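The Packing Robot

By the time Hanane Kabbaj got the second arm to stop shaking, it was almost 19 minutes past midnight, and she was so happy she ate a cold dumpling over the sink and called it dinner.

She had named the robot Bovel, after nothing. It had two arms, two black grippers that didn't match, and a control program that had grown to 774 lines, a lot of them written in capital letters when she was mad. It lived at the shared workshop on Ventura Street, where she paid for one table and usually took up two.

"What does it do?" Kazuhiro Higuchi asked her in August, the first night he came by with his soldering iron.

"It's going to pack boxes."

"What boxes?"

"Any boxes! Power cords first. A cord goes in, the lid comes down, tape goes on. Think about it, Kaz. A cord is the hardest thing there is. It's never the same shape twice."

He thought about it. Then he pulled up a stool and stayed until the buses quit running.

They fought over the grippers for a week. Kazuhiro wanted to swap the bigger one for a twin of the left, and Hanane said the bigger one had character and, besides, she had already bolted it on. They fought over the cloth too. He said green would confuse the cameras and she said green was what she had. She clipped it down along the far edge, put a little yellow square on it for a target, and told Bovel to find the square. Bovel found it on the first try, and she yelled so loud that a man across the room dropped his pliers.

After that came the cardboard. Oh, the cardboard! She loved it, every floppy, stubborn piece of it. A flap would fold fine all evening and then spring back up like it had heard a joke. She learned to watch for the crease, and where a finger could push without crushing the side. Kazuhiro took to sketching the fingers on the backs of receipts, with arrows all over them, and some of those arrows were pretty good ideas.

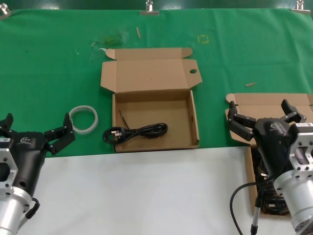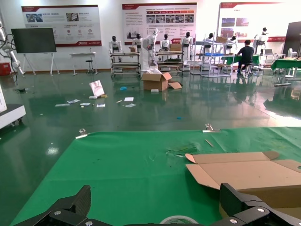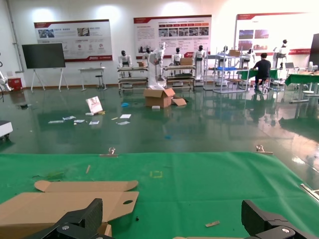 Bovel's table at the workshop, with the green cloth, the cardboard and a gripper's fingers.

"Run 40," Hanane said, and wrote it on her wrist in pen.

"Is the tape going to be in the way?"

"The tape is never in the way. The tape is the grand finale."

Kazuhiro leaned in with his hands tucked under his arms so he wouldn't touch anything. She hit the key. The left arm woke with the small hum she had started hearing in her sleep, swung out over the cloth, and waited. The right one dropped toward the cord, slow, slower, opened its fingers, and closed them.

It had the cord. It had the whole bundle, plug and all, and it lifted it up and held it there in the light.

"Don't talk," said Hanane.

"I wasn't talking."

"Don't breathe, either."

Bovel carried the cord across to the other box and let it go. One loop flopped over the side. The left gripper came in, stopped, backed up a little as if it wanted a better look, and nudged the loop in with one finger.

Hanane grabbed Kazuhiro's sleeve with both hands. Neither of them had written that. Well, she had, sort of, back around line 364, on a night when she had been too tired to test it, and she had forgotten all about it until right then.

"It tucked it in," Kazuhiro said.

"It tucked it in!"

"Do the lid. Do the lid now!"

She was already typing.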